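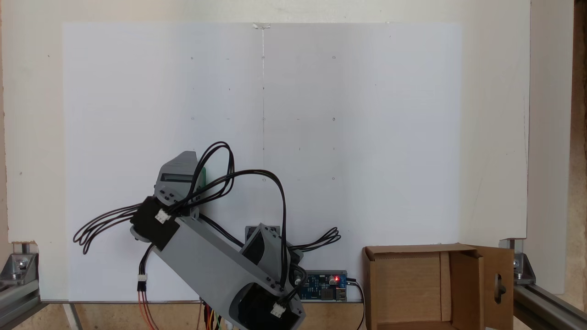 Robotic arm in front of a sheet of white paper with pencil marks.

Karnthorpe freight train derailment: frequently asked questions

Last updated 28th July. We change the answers on this page when the county or the railroad confirms something new. Older answers are not kept.

What happened?

Five cars of an Allov Freight train left the tracks at the Volgate Road crossing, on the east side of Karnthorpe, shortly before dawn. Two of them tipped onto their sides and blocked the crossing. The locomotive and the rest of the train stayed upright. The train was heading west with grain, lumber and a liquid used in making paint.

Was anyone hurt?

One member of the train crew was treated for a wrist injury and released from the hospital the same morning. A driver who was stopped at the crossing was checked at the roadside and went home. No one in the houses along Volgate Road was injured.

Did anything leak?

Yes. One tank car leaked from a damaged valve until a crew closed it later that morning. The county puts the amount lost at 500 gallons. Most of it ended up in the drainage ditch on the north side of the tracks, where it was held back with earth and pumped out. The other tank cars were inspected and found to be sound.

Why was the shelter order so wide?

The order to stay indoors covered 3,966 homes. Judit Lengyel, the county emergency manager, said the area was drawn from the wind forecast and from the first report by the train crew, which did not say which car was leaking. "We start with the bigger circle and pull it in when we know more," she said. The order was lifted in the early afternoon.

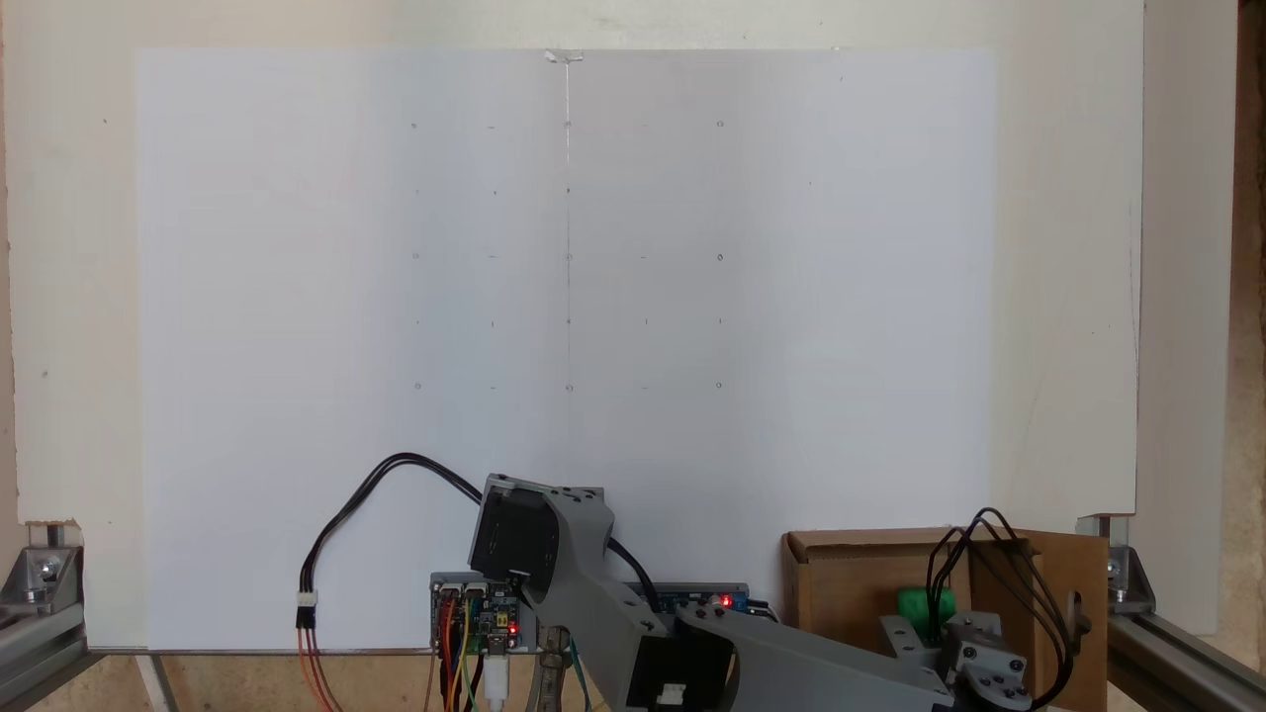

Some people south of the river got the phone alert even though they were outside the area. The county says this is because alerts go out by cell tower and cannot follow a street map exactly. If you live inside the area and did not get an alert, check that emergency alerts are turned on in your phone's settings. Landlines have to be registered with the county separately.

Is the tap water safe?

Yes. Karnthorpe's water comes from wells on the west side of town, and the ditch does not drain toward them. The town has tested the wells every day since the derailment and has found nothing unusual. If you have a private well within a mile of the crossing, you can ask for a free test at the town hall front desk. Bring your address and, if you have it, the depth of the well.

There is still a smell. Should I worry?

A faint solvent smell has been reported along the tracks, mainly in the evening. Air monitors at the elementary school and the fire station have stayed below the level at which the county would act. People with asthma may want to keep windows closed on the side of the house facing the tracks. If a smell gives you a headache or makes you dizzy, leave the area and call your doctor, or 911 if it is serious.

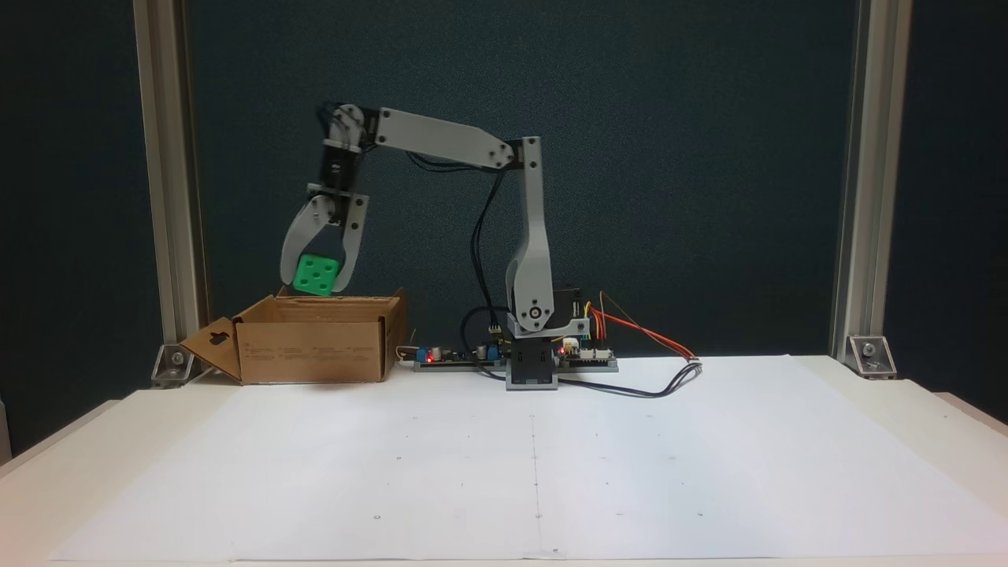
A robotic arm holds a green cube over an open cardboard box.

Which roads are closed?

Volgate Road is closed on both sides of the crossing, from the feed store to the cemetery gate. Local traffic can reach homes and businesses up to the barriers. Trucks are being sent by way of Orbán Avenue, where the speed limit has been lowered to 15 miles per hour past the school entrance. Please do not use the cemetery drive as a cut-through. Police have been writing tickets there.

When will the crossing reopen?

There is no date yet. The damaged cars have been moved to a siding, but the road surface between the rails has to be rebuilt and the signal arms replaced. Rogério Damasceno, the town's public works director, said the signals will take longer than the paving. He does not expect to open one lane early.

Are trains running?

Freight trains are passing through again on the one repaired track at low speed. Expect more horn noise than usual, including at night. Until the signals are replaced, crews are sounding the horn along the whole stretch.

What caused it?

Investigators have not said. They have removed a section of rail and a wheel set for examination and have collected the train's data recorder. A preliminary report is expected first, and the full report could come as late as next March. Allov has declined to answer questions about the condition of the track while the investigation is open.

Had there been complaints about the crossing before?

Yes. Town council minutes show that residents raised the rough road surface at the crossing more than once. Council member Myrto Panagiotou wrote to the railroad asking for repairs and has asked for the reply to be made public. We have requested a copy. It is not known whether the road surface has any connection with the derailment.
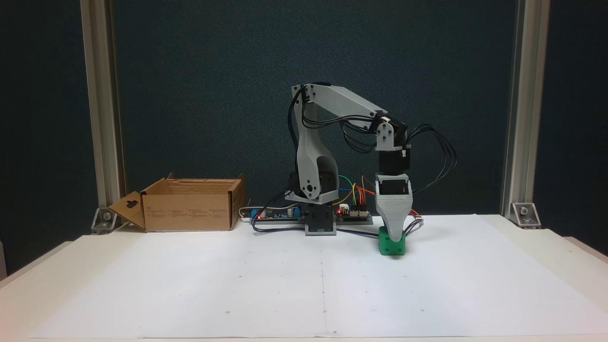
How do I claim for costs?

Allov has opened a claims desk in the library meeting room. It takes claims for hotel stays, spoiled food, lost wages and property damage. Bring a photo ID, proof of address and your receipts. You do not have to sign anything on the first visit. Océane Kowalchuk, an attorney who has been advising residents at the library, suggests reading any release in full and asking for a copy to take home before you agree to a payment.

My business lost customers. Can I claim for that?

Business claims are handled by phone, not at the library. Ask the claims desk for the number and have your sales records for the same weeks last year ready.

Can I take pictures at the site?

You can from public sidewalks outside the barriers. The tracks and the ground beside them are railroad property. Drones are not allowed over the work area.

Who do I contact with a correction?

Reporter Zane Rebane is keeping this page up to date. Use the contact form at the foot of the site and put "Volgate Road" in the subject line.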